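Golport visit, notes for the equipment budget

Got in late, parking is across the road and you have to sign in twice. Setareh Ghasemi met us at the desk and walked us straight to the demo floor. No slides, thank god.

What we went for: prices on arms for the sorting line, and whether we can start small. Short version is yes, but the arm is the cheap part. Mounting, fingers, cabling, guarding and somebody's time to set it up came to more than the arm on every quote she showed us. Our spreadsheet has one line for all that. Needs to be five or six.

Most of the time went on the drink can station. Cans lying on their sides, which is how ours come off the belt, so much more use to us than the nice upright ones in the Priswood brochure. Asked about fingers. They use plain black ones with bolt-on mounting and a green pad on the inside. Pads are a wear item, budget for spares from day one. She said 12 sets a year for a line like ours, I'd put in more.

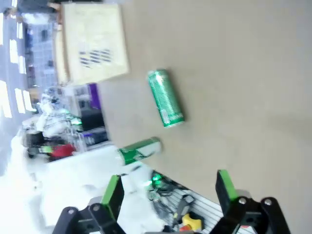
Two cans on the table at Golport, the nearer one a bit over the edge. Green finger pads at the bottom.

Rail mount: the base sits on aluminum extrusion. I like it, we already have a pile of the stuff in the back and could build our own table. Cables were a tangle though. Add cable chain to the list, and ask who pays for it.

Lead times. Watumby unit ships in December if we order soon, Montes wouldn't commit to anything. Montes is cheaper up front but the service contract is seperate and you can't skip it the first two years. Setareh thought around 1000 a month for that, to be confirmed in writing.

Lunch was fine. Afternoon was mostly software licences, per seat, I kind of lost the thread. Need to go back to the handout.

To do before the budget meeting:
Get the Watumby quote split out, arm and fingers on seperate lines
Ask Montes what the contract covers, pads or no pads
Measure our table, and the door
Find out if training is billed per person or per day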